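4.2 Glossy tables and the things left on them

I should say up front that I came to the dark table late in the project. For the first stretch of the Venham study I was only looking at pale, matte tabletops, and I thought I had a pretty good feel for how people judge a surface as "clear" or "not clear." Then we added the dark brown one with the shiny finish and my numbers went all over the place (I was annoyed for most of July, to be fair).

The trouble is that a glossy top shows you everything twice. Put a cup down and you get a cup plus a dimmer cup underneath it. Put a lamp or a window anywhere near it and you get a bright patch that can hide a small crumb completely, or look like a spill to someone standing in the doorway. Of the 228 ratings we collected for this table, 70 marked it as needing a wipe, and a lot of those came with a comment about shine or glare. I had expected crumbs to be the big complaint! Figure 3 shows the kind of setting I mean.

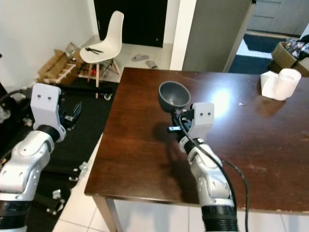 Figure 3. The dark wooden table, with a white cup and crumpled paper near the far edge and a dark gray scoop held above the top. Note the glare between scoop and cup, and the cup's faint reflection.

Look at how much work the white things do. A cup and a bit of crumpled paper or tissue would hardly register on one of our pale tables, and on dark wood they jump right out at you. Even the tiny white speck to the right of the glare is easy to find once you know it's there. The dark gray scoop goes the other way: it's a good deal bigger than the speck, but its color sits close to the wood, and raters brought up dark objects less often than white ones across the whole set.

I also want to say something about boxes, which I left out of the first draft and then kept thinking about. The cardboard box behind the table isn't on the table, so under the Bellitz scoring rules it counts for nothing. Our raters didn't care about the rules. When a packed box was in view they scored the tabletop as messier, by 8 points on our scale, even with the same items on it. I've come around to thinking they had a point, and Section 5 tries a version of the score that lets the stuff nearby count for a little.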